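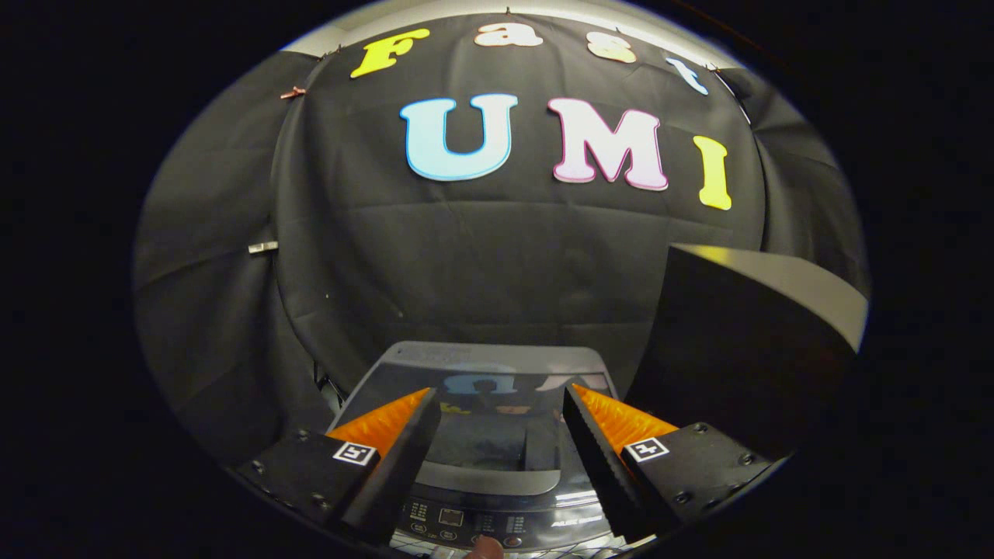 10/01/2026
By the Plotirine workshop, Dusotville

Plotirine opens its foam letter and backdrop counter in Dusotville

I've been cutting letters out of foam for long enough that I see them in my sleep, so it makes me very happy to say this in an official release: Plotirine now has a proper counter! You can walk in off Martens Street, pick your letters, pick your cloth, and carry the whole display home under your arm. Until now we only sold online, and people kept turning up at the workshop door anyway (hello, and thank you for your patience with the doorbell).

We're starting with 1,454 letters on the shelves, capitals and lowercase, in two sizes. The colors are the soft ones our customers keep asking for: pale blue, peach-cream, light pink, plus a yellow that is much louder than the others and that I refuse to tone down. Each letter has a lighter face and a thin colored border. The border is my favorite part. A pale blue letter with a darker blue outline holds its shape from across a room, and pink and white with a magenta edge looks good on pretty much everything I've tried it on.

The cloth is black. I get asked about this a lot, and yes, we tried gray and navy and a green that we will not be discussing. Black fabric makes pale letters jump forward, and a few soft folds in it don't hurt a bit. I like folds. If you don't, hang the cloth the night before and most of the creases will drop out, or run a steamer over the back of it. Please steam before the letters go on. Foam and steam are not friends.

For hanging, the kit comes with 8 small metal clips. Start at the top corners, pull the cloth just tight enough that it stops sagging, then work down the sides. I put small letters in the top row and big ones below, and I let the top row curve a little. A straight line is lovely if you own a level and a calm temperament. A curve forgives you. Same with tilting: one letter leaning over at the end of a short word looks cheerful, and two or three start to look like they're falling off.

Short words work best, by the way. I know everyone wants to spell out the full name of the school plus the year plus the team, but a four-letter word over a three-letter one, with the bottom row nice and big, gets read by people walking past with a coffee. If you really need the long version we'll cut it for you, and we'll try to talk you out of it first.

Customers have been using our letters for craft stalls, classroom corners, open days, lab demos, birthday tables and at least one very elegant yard sale. For anybody who needs a lot at once, the counter will take bulk orders from 100 letters up, and the workshop can cut up to 500 in a single run if you give us a little warning. May is always our busiest month, so if you have a spring event coming, get your words to us early.

One more piece of news. We're stocking Clenex wipes next to the register, and I use them on my own letters when they've been handled all day (pale peach shows every thumbprint, I'm sorry to say). Wipe lightly, go with the edge instead of across it, and let the letter dry flat before you stack it. Store them standing up in a box with paper between the big ones, or the borders can scuff.

The counter is open every afternoon. Sample letters are out on the front table, so go ahead and pick them up and hold them against the cloth. That's what they're for. Reporters and local bloggers are welcome to stop in too, and I'll happily cut your initials while we talk. For price lists or press samples, ask at the Plotirine counter on Martens Street, Dusotville, or send a note through the order page and mark it "press."

Last updated: this release replaces the earlier version, with the bulk order size corrected.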